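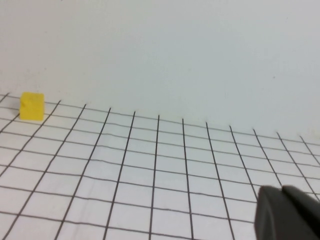 According to Theresia Kaufmann, most disputes over a robot's control policy are settled too late, after the logs have been overwritten and the only evidence left is a success rate. A single percentage, she maintains, conceals whether the camera misjudged the target or the arm failed to follow a sound instruction.

That complaint has shaped two years of work at Drasmont, where the perception and planning groups now share one software package, called Plurnby. It runs between the wrist camera and the motion planner and keeps a record of what each believed at every step. When an approach to a cube goes wrong, an engineer can open the record and read the position estimate beside the path that was planned from it.

The test task is deliberately plain. A small yellow cube is placed on a sheet printed with a square grid, and the arm must find it and close on it from wherever the gripper happens to start. The grid gives the people in the room a common way to discuss position. The software is not permitted to use it, and an early version that did so was withdrawn in January.

## Where the errors were

The group's most recent series comprised 2,996 attempts. Four more had been planned, to reach an even 3,000, but a disk filled overnight and the series was closed as it stood. Of the failed attempts, 64 could not be assigned to either perception or planning. These have been the subject of most of the meetings held since.

Several share a pattern. The cube lies far from the gripper, close to the edge of the camera's view, where a small error in lens calibration becomes a large error on the table. The estimator reports high confidence all the same, and the planner, which trusts that figure, commits to a long move without asking for a second look.

Berchtold, the planner in use, has been changed in response. It now divides any long approach into stages and requests a fresh estimate before each one. The cost is time, and the planning group did not accept it readily. A compromise limits the requests to 2 per approach unless the estimates disagree.

## A question of tooling

A replay tool named Flosto completes the set. It feeds a stored sequence of wrist images through a new version of the estimator and marks each place where the answer differs from the old one. Replays are run in batches of 1,000 attempts, and no change is merged until the differences have been read and signed for.

Wrinkles in the printed sheet remain an open matter. The estimator assumes a flat surface, and the staff have yet to agree on whether to model the folds or to widen the stated uncertainty. Both branches are being maintained for the present.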